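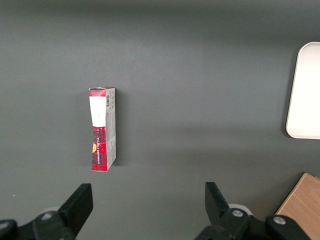
Zinel two-arm bench kit, questions we get over and over. Updated in May after the price change, so if you saved an older copy please toss it. Answers are by Beverley Bickerstaff (sales, shipping, money) and Elsie Hollis (everything with a screw in it). Short version for the impatient: the kit picks up small everyday stuff from a tabletop and puts it somewhere else, you teach it by moving it yourself, and yes it comes with a wrist camera. A tall thin carton stood up on its end, like the red plaid one, is a pretty fair first object. Fingers wide open, plenty of clear table on both sides of it, dark matte surface so the box stands out. Start there. Not with a wet grape. Someone did start with a grape.

Is it one arm or two?

Two. We used to sell a single, we stopped. If you only want to use one, park the other and leave it parked, the software doesn't care.

What's in the crate?

Both arms, both parallel grippers, wrist cameras, one fixed camera with its pole, power supplies, the stop button, cables, a bag of spare fingers, hex keys. Table is NOT in the crate. The Wragg table is a separate line on the order form and people miss it every month. Check before you hit send.

Do I have to buy the Wragg table?

No. Any flat heavy table that doesn't wobble. Matte top, dark or mid gray works best for the cameras. Glossy white desks give us the most support tickets by a mile. The Wragg comes predrilled for the arm mounts, saves you an afternoon with a drill, and that's really the whole pitch for it.

How long does setup take?

Plan on 4 hours the first time with two people. Elsie can do it alone much faster but she's built a lot of them. Most of the time goes on cables. Route them toward the back of the table, leave slack at the wrist, don't zip tie anything until you've moved both arms all the way through their reach. If a cable goes tight anywhere, stop and redo it.

Does Clurkora do the install?

We can. Flat fee, quote on request, one visit. Includes calibration and a walkthrough for whoever will run it day to day. Please have that person in the room!! We've given the walkthrough to a very nice facilities manager who then left for the day and that was that.

Do I need to know how to code?

For teaching simple pick and place, no. You guide the arm, it records, you repeat a bunch of times with the object in slightly different spots. For anything custom (your own models, your own cameras, talking to other machines) yes, somebody needs to be comfortable in Python. There's a full example folder on the drive that comes with the kit. Read the readme. Please.

What can it pick up?

Small boxes, cans, sponges, balls, blocks, light cups. Things that fit between the fingers and don't mind being squeezed a bit. It can also pull drawers if they have a proper bar handle and slide easily. Round knobs are hit and miss, we don't promise knobs.

What can't it pick up?

Flat things lying flat. Paper, coins, a credit card. Anything floppy and heavy at once. Full bottles of anything, mostly. Clear glass is a problem for the cameras more than for the gripper. Knives: no, we won't help with that, don't ask Elsie.

Can I use my own stuff for testing or do I need special parts?

Your own stuff. Go to the kitchen. A good starter set is a mix of hard and soft, something that rolls and something that doesn't, and a tray to put it in. Drawers are a nice step up once the easy pieces work. One rule, keep the first layouts roomy. If the gripper has to squeeze between two things on day one you'll be fighting collisions instead of teaching.

My can keeps getting knocked over. What am I doing wrong?

Probably nothing terrible. Coming in too low and too fast, usually. Lay it down to begin with and teach the grab that way. In the shot just below, the fingers are right down at the table and closed around a red can on its side, tray next to it, nothing crowding the grab except a little yellow sponge a short way off. Copy that sort of spacing. Once it's boring, stand the can up and slow your approach down.
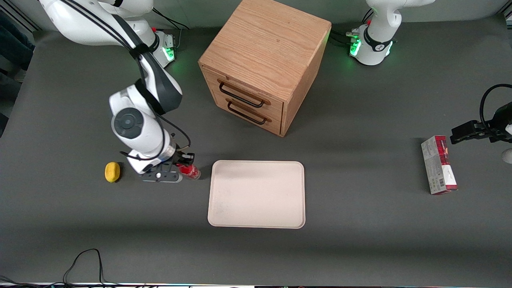

Can both arms work at the same time?

Yes. They share one map of the table so they know about each other. But for the first week or so we'd say keep one up out of the way while you teach with the other. Hovering is fine. Two arms going in the same square foot of table before you've got a feel for it = bumped elbows. They stop when they bump, nothing breaks, but it's annoying and you lose the recording.

Where do I put the fixed camera?

High, looking down, whole work area in view with a bit of spare at the edges. Tighten the pole clamp. Then tighten it again. If it moves even a little you have to recalibrate, it's not hard but it is dull. Put a strip of tape on the floor by the pole so people walk round it.

And the wrist camera, do I aim it?

No, it's fixed at the factory. You should see both fingertips along the bottom of the picture and the thing you're reaching for above them. If one fingertip is missing from the view, the mount got knocked in shipping. Email us, don't bend it back.

Lighting?

Soft and even. Overhead office light is OK. Direct sun is not OK, it moves all day and the shadows move with it. Blinds down by 11 if your window faces the wrong way, that's what we do here in the Vultmont building. Soft shadows under the objects are fine and normal.

What does it weigh / will it fit in my car?

8 kilos per arm without the mount. The crate is a two person lift. Fits in the back of a normal hatchback with the seats down, Beverley has done it, she doesn't recomend it.

Is it safe around people?

It's made for a table with adults near it. It slows and stops on contact. Keep the stop button where you can slap it without looking. Long hair tied, lanyards off, sleeves up. Not for little kids, not even supervised, and we won't sell to daycares. If you plan to run it with nobody in the room then you need a proper barrier and your own risk assessment, we can send the template.

How loud?

Quiet. A hum when it holds, a whirr when it moves. You can talk over it. The power supplies have fans and those are the louder part, stick them under the table.

Do the gripper fingers wear out?

Yes. The spare bag covers a normal year. Swap them when the tips look shiny or things start slipping. Hex key, screws out, finger off, finger on, screws back in. Do NOT overtighten. We sell the screws too because people overtighten.

Can I put different fingers on?

Go ahead. Drawings are on the drive, 3D print whatever you like. Longer fingers mean less grip at the tip, so take it easy on weight. Warranty still covers the gripper, doesn't cover your prints.

Can I rent it first?

Yes and we wish more people would. Minimum rental is 2 weeks. Half of the rental comes off the price if you buy within the month after. Deposit is returned when the crate comes back with everything in it, and by everything we mean the hex keys as well.

What's the lead time?

11 working days from payment if we have arms on the shelf. If we don't, Beverley will tell you before she takes your money, not after. Wragg tables ship seperately and can land before or after the kit. Nothing we can do about that one, different truck.

Warranty?

One year, parts and labor. You pay shipping to us, we pay it back to you. Not covered: liquids, drops, opened joints. The elbow caps are not an invitation. Leave them on.

School discount?

Colleges and high schools, yes. Ask for the form, send it back from a school email address. Can't be combined with the rental credit, sorry.

Who owns the recordings I make?

You. They stay on your computer. Nothing gets uploaded to us unless you click the share button in a support ticket, and even then only the one clip.

It was working yesterday and now it misses everything by an inch.

Camera got bumped. Or the table did. Recalibrate, then try your easiest object before anything else. If it still misses after that, send us one clip from the fixed camera and one from the wrist, plus the log file. Without the log we're just guessing.

The gripper closes and opens on its own at startup.

Normal. It's finding its zero. Keep fingers out of it.

Can I get somebody on the phone?

Mornings only, Beverley picks up. She'll do orders, rentals, where-is-my-crate. For technical stuff email is faster, Elsie answers in batches after lunch and again before she goes home. Put the serial number in the subject line. It's on the sticker under the power supply, not on the arm.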